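Home | Reviews | Workbench | Archive | About

Four weeks with the Sesinton arm and kitchen bundle

Mon 26 March

I ordered the Sesinton starter bundle in December and paid 722 dollars for it, shipping included. It took a long time to arrive. Ladbridge, the seller, answered my emails but could never give me a date.

The box has the arm, a parallel gripper, a power supply, a bag of spare screws and a set of colored blocks. The play kitchen is sold separately. I already had one, so I skipped it and saved 222 dollars.

Putting the arm together took me two evenings. The printed guide is fine up to the wrist, where two of the drawings show the bracket from the wrong side. I had to take it off and start that section over. Check the screws at the wrist before you power it up.
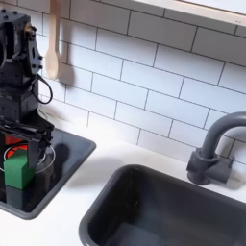
The software is called Dikcombe. You move the arm through a task by hand, it records the moves, and you play them back or use them for training. Setup was easy on my old laptop. The free plan stores 4000 runs and I have used 2742 of them, mostly short block moves. Deleting a bad run takes too many clicks.

Block moves are a good place to start. A cube is easy to grip from any side, and a toy stove and sink give you two clear places to put it. I wouldn't begin with a pot. The handles are a lot harder to line up with.

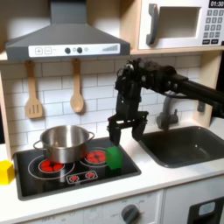
My main complaint is the cable. It needs a clip or two near the wrist, and the kit doesn't come with any. Uddin sells a small pack that fits, and I've ordered one.

Would I buy it again? Yes, at this price. If you want something that works the same day you open it, look at a prebuilt arm.

Next post will be on the training side of Dikcombe.

Contact | Copyright, all rights reserved | Back to top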